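Ticket 618
Queue: Demo floor, Wiltville
Subject: Robot stops short of the dining area during open day run
Opened by: floor lead
Status: Closed (see last entry, and then see ticket 597, which is not)
Priority: was Normal, then Urgent for one afternoon in July, now Normal again

Reported problem

During the second public run of the open day the robot left the start mark, drove toward the home living room set, slowed down, and stopped with the arm half raised. Screen said "Path blocked." Path was not blocked. Visitors waited politely. A child asked if it was asleep. Restarting the task gave the same stop at the same spot. On the third try it moved forward a hand's width, thought better of it, and went back.

Expected: drive to the table, pause, open and close the gripper, wave, return. The wave is the part people come for.

Software: Wukero task runner, the build we froze for the open day.
Hardware: the two-finger arm, wrist camera, floor camera, standard base.
Floor: demo floor, Wiltville building, sets as laid out for the Zemitz visit.

Log

9:10 a.m.
Morning check before doors. Arm homes, base homes, both cameras up. Ran the full demo with no audience and it was perfect, wave included. I wrote "all good" on the whiteboard, and I'd like that remembered as evidence of optimism.

10:25 a.m.
First public run. Fine. Slight hesitation on the way out, which I took for dramatic timing.

11:05 a.m.
Second public run. Stop as described. Told the group that the robot was "checking its surroundings," and it may have been. Restarted twice. Moved the group along to the packing cell, where a conveyor went round and round without a single complaint and got applause.

11:20 a.m.
First theory: lost localization. Pulled up the map overlay. Position estimate was good, heading was good, confidence was the same as in the morning. The robot knew exactly where it was and didn't want to be there.

11:35 a.m.
Second theory: battery. There is always somebody in the remote channel who says battery. Battery was fine. Swapped it anyway to close the subject.

11:50 a.m.
Third theory: wrist camera is seeing the fingers and calling them an obstacle. We had this one last year with a different mount. Jogged the base to the stop position, brought the arm down to travel height with the fingers almost together, and grabbed a still. 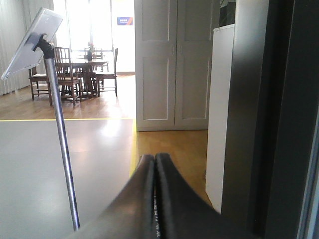

Travel height is low enough on this arm that the fingers take up the bottom middle of the view no matter what you do, and the mask is supposed to handle that. I checked the mask against the live feed and it covers them both with a little to spare. With the fingers ruled out I went through what was left. The wardrobe, the table and the four chairs have all been in the map from the start. The red flowers on the table are not in the map, but they're up out of the way and I decline to blame flowers. The windows are very bright, and the tablet on its pole is washed out in that light to the point where I had to look twice to see where the thing stopped and the daylight began. If I had to look twice, I can imagine what the obstacle filter was making of it. Noted as theory four.

12:15 p.m.
Lunch. The remote channel suggested battery again.

12:40 p.m.
Asked when the tablet stand went out on the floor. Answer: after the morning check, so that visitors could follow the task list while the robot worked. Perfectly sensible. Nobody put it in the layout file, including me, and I'm the one who owns the layout file.

Also asked whether it had moved between the first run and the second. Answer: "A bit." Asked how much a bit is. Answer: a shrug. I've set the field for this in the ticket form to "a shrug" and the form accepted it, so that's another bug.

12:55 p.m.
Test A. Stand taken off the floor completely. Ran the demo. Clean run, wave and all, to an audience of me and one person eating a sandwich.

1:05 p.m.
Test B. Stand put back as it was at lunch. Ran the demo. Stop, same message. That's the first time today I've been pleased to see it.

1:15 p.m.
Test C. Turned the stand so that the tablet faced a different way, base left where it was. Robot got farther, then stopped. So it isn't only the base on the floor that bothers it. The clamp and tablet stick out well past the foot, and the keep-clear margin is measured from whatever sticks out farthest. The pole leans too, which does not help anyone trying to guess the margin by eye.

1:25 p.m.
Went and read the margin setting. The frozen build has it at 2,000, in millimeters. Let me put that another way for whoever reads this later: we had asked the robot to stay two meters away from anything it didn't recognize, in a room set up as somebody's living room, on a day when we'd invited the public. It's a wonder it left the start mark.

The 2,000 came from the Nikolaidis site profile. They run the same base in a warehouse aisle where two meters is nothing. Our build copied their profile as a starting point, and the starting point then turned into the finishing point, as they do. Morning check passed because with no stand on the floor there was nothing unrecognized to stay away from. First public run passed by what I can only call luck.

1:40 p.m.
Two ways to fix it before the Zemitz group comes through:

1. Drop the margin. Fast to type. Needs a second sign-off during public hours, and quite right too.
2. Put the stand in the layout file as a known object, and stop moving it.

Went with the second. Parked the stand, measured to the foot and to the outer edge of the tablet, added both to the layout, pushed the layout, reloaded. Changed the route a little so the base passes on the other side. Took a look from the floor camera with the gripper brought down low, to see how the new arrangement sat before letting the robot loose on it.

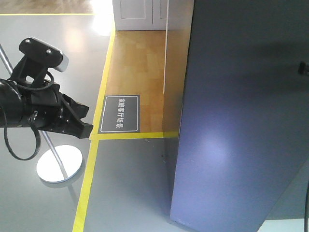
The reload took longer than it should have and came up with the old layout the first time. Cleared the cache, reloaded again, got the new one. If you're repeating these steps: reload, then open the layout page and check that the stand is listed by name. The green tick on the reload screen only means the reload button was pressed.

2:05 p.m.
Test D. New layout, new route, stand in place. Clean run.

2:10 p.m.
Test E. Same again with two people standing where visitors stand. Clean run. The robot slowed for one of them when he leaned in, as it should.

2:20 p.m.
Test F. Same again with the stand nudged on purpose. Stop, "Path blocked." Good. I want it to stop for that. I'd also like the message to say what is blocking the path, and have asked for this before. See 597, opened by me, reopened by me, most recently commented on by me.

2:45 p.m.
Zemitz group on the floor. Full run, no stop, wave delivered. One of the visitors waved back, and then looked at the others to see if that was all right. Question from the back: "Does it always work?" I said it had worked every time I'd pressed the button since two o'clock. True as far as it went. Test F I counted as working.

3:30 p.m.
Last public run of the day. Clean. A man asked whether it could do stairs. The floor doesn't have stairs. Told him we hadn't tried.

4:15 p.m.
Doors closed. Left the stand where it was and put a note on it saying DO NOT MOVE, BELONGS TO THE MAP. Came back from putting the arm to bed and somebody had moved it to mop.

Cause

Unmapped stand on the demo floor, plus a keep-clear margin carried over from a warehouse profile. Bright backlight may have made the tablet's outline jump around between readings. I couldn't prove that one in the time I had and am leaving it as a maybe.

Not the cause

Finger mask. Localization. Battery.

Fix applied

Stand added to the layout file. Route changed to give it room. Stand put back after mopping, checked against the layout, one more clean run.

Follow-up

Write our own margin profile for the living room set and stop borrowing the Nikolaidis one. Needs the second sign-off and a quiet morning.

Morning check to be done with everything on the floor that will be on the floor. I've changed the checklist. The old first line was "clear the area," and you can see how we got here.

Ticket form: field for distance should not accept "a shrug."

Error text to name the object. Linked to 597.

Comments

From remote support, 4:50 p.m.: Glad it's sorted. For completeness, could you confirm the battery was fully charged at the time of the first stop?

From floor lead, 4:52 p.m.: Yes.

From remote support, 5:05 p.m.: Thanks. We can't reproduce the cache problem on reload. Could you send the log bundle from the second reload, and the layout file from before and after?

From floor lead, 5:20 p.m.: Bundle attached, both layouts attached. The first reload is in there too, with the green tick.

From remote support, 5:41 p.m.: Received. Splitting the cache problem off to its own ticket and closing this one.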